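My thumbs are sore and I couldn't be happier. I spent all of April in the Clakport basement teaching the surgical robot to suture, which means I sit at the console, drive both arms by hand and let it record every move I make (the dumb ones too!). Gilang keeps the tally, and we're at 195 good demos now.

The part I love is lining up on the incision, jaws open, with the thread hanging down next to them. I slow way down there and it shows in the recordings.
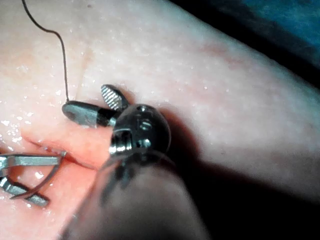 What I'm changing next

Shorter sessions, for one thing! After 50 minutes my hands get jerky and I'm just teaching it to be jerky too. Syahrul wants me to keep the fumbled grabs with the recovery left in, so I'm going to try four of those a day and see how it goes.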